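Jekeo 404 Fiber-Coupled Laser Source

Hamulov Photonics > Light Sources > Bench Modules

The Jekeo 404 is a violet laser diode source with a fiber output and a fast modulation input. Center wavelength is 404 nm. It is meant for fluorescence work, resin and coating tests, free-space link experiments and detector calibration. The diode, driver and temperature controller share one housing, so the only things to connect are power, a control cable and the fiber.

Output power is set with the knob on the front panel or over USB. The display shows the set power and the diode case temperature. When the case temperature is out of range, the output turns off and stays off until the key switch is cycled.
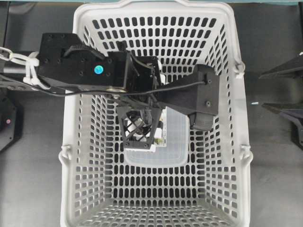 White plastic basket with perforated walls, from above

Specifications

Center wavelength: 404 nm
Maximum output from fiber: 35 mW
Analog modulation bandwidth: 500 kHz
Digital modulation: TTL, 5 V
Fiber connector: FC/PC
Control: front panel or USB
Cooling: thermoelectric, with rear fan

Center wavelength is measured at full power after warm-up. Units are not sorted by wavelength unless you ask for it when you order. If your filter set is narrow, send us the filter data first and we will check it against the units in stock.

Modulation

The analog input sets the output level directly. The TTL input switches the beam on and off at whatever level the analog input or the knob has set. You can use both at once. An unused analog input should be left on the INT setting in the menu, otherwise the source reads it as zero and there will be no light.

Long control cables pick up noise. Use shielded coax and keep it away from the fan side of the case.

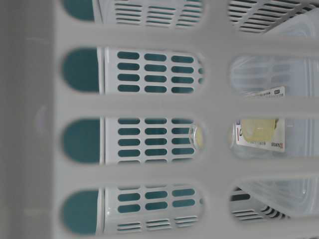
The TTL input is pulled low inside the module - an open connector means the beam is off. Older Jekeo modules worked the other way around, so check your pulse generator settings if you are replacing one of those in an existing setup.

Fiber and alignment

Coupling is set at the Rorville shop and locked. Please do not loosen the screws on the fiber port, as this voids the warranty and the power reading will no longer be correct. Clean the connector end face before every mating. Violet light bakes dust onto the glass, and most of the low-power units we get back for service only need the end face cleaned or the patch cord replaced.

The patch cord is sold separately. The Danladi single-mode cord is the one we test with. Multimode cords will also fit and give a larger, speckled spot.

Safety

The source has a key switch, a remote interlock connector and a delayed start. Wear eyewear rated for the wavelength. Ordinary red-laser goggles do not block violet light. A shorting plug for the interlock comes in the box. Remove it when you wire the module to a door switch.

In the box

Jekeo 404 module
Power supply with US cord
USB cable
Two keys
Interlock shorting plug
Test sheet with measured wavelength and power
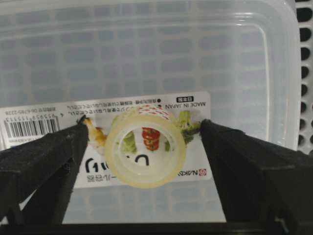

Can I run the source at very low power?

The diode becomes noisy near its threshold, so low settings are less stable than high ones. For a weak beam, run the module at mid power and put a neutral density filter or an inline attenuator after the fiber.

Does the module need a separate temperature controller?

The controller is built in. Leave the rear fan clear and allow the temperature reading to settle before taking measurements.

Ordering

Order by the name Jekeo 404. Add -W if you want wavelength selection. Prices and lead times are on the Hamulov price list, valid from 1 Jan 2025. Repairs and recalibration are done in Rorville - ask for a return number before shipping.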